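I got to Skirkstead a little after two in the afternoon, late and hungry, and the Avcombe open day was already packed. Gwawr Foulkes waved me over to her table anyway (bless her!) and started right in on how Eveo picks things up. The job was fruit into a basket – easy for you and me, fussy for an arm that has to decide where to grab.

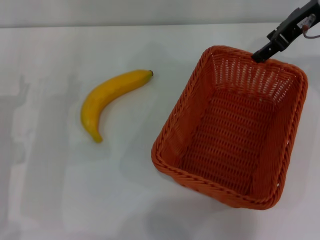
I asked her what she'd want it to do next, and she said dishes, no question. I'd have stayed all day, but there were four more tables to see and the Prothero folks had cookies.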